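Gallery: planning the kitchen cell at Skekville

We're buying an arm! After two rounds of quotes and a lot of squinting at spreadsheets, the teaching kitchen at Skekville finally has a line in the budget for automation, and I get to share how the planning is going. Most of it happens in simulation at the moment, which costs us nothing except evenings, and I've loved every one of them. Click through for the larger versions, and do leave a comment if you've been through this yourself – we're still making up our minds on plenty.

The white arm at the marble worktop, with the two teal mixers over to the right. Reach was the first thing I wanted to settle before talking money, as the longer arm on the Rokico price list would eat up what we'd put by for grippers, spares and training. Trying layouts like this one means we can argue about where the base goes before anyone drills a hole in a real floor.

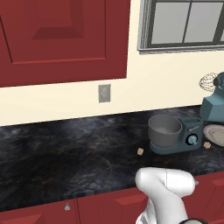
Amrit Beaulieu wrote in to say that we should get the service contract priced before we fall in love with any particular arm, and that the yearly visit should sit in the running costs and be kept well away from the purchase budget. Amrit would also ask each supplier how long a replacement joint takes to arrive, and get the answer in writing.

Very good advice, and I've now added a column for it. The mounting plate and cabling came in at £1,644 on the Cukine quote, delivery included, and I'd left both out of my first draft completely. Yuan quoted for the same parts but wants a deposit of 10 per cent up front, so Weidong Meng is checking whether our purchasing rules even allow that.

Next job is the safety side: a scanner or a simple fence, and what each does to the floor space. I'm leaning towards the scanner because people will be walking in and out all day, though the fence is much kinder to the budget. I'll put up more pictures once the second layout is ready, hopefully in June. If you've bought from either supplier, I'd love to hear how the installation went – especially the electrics!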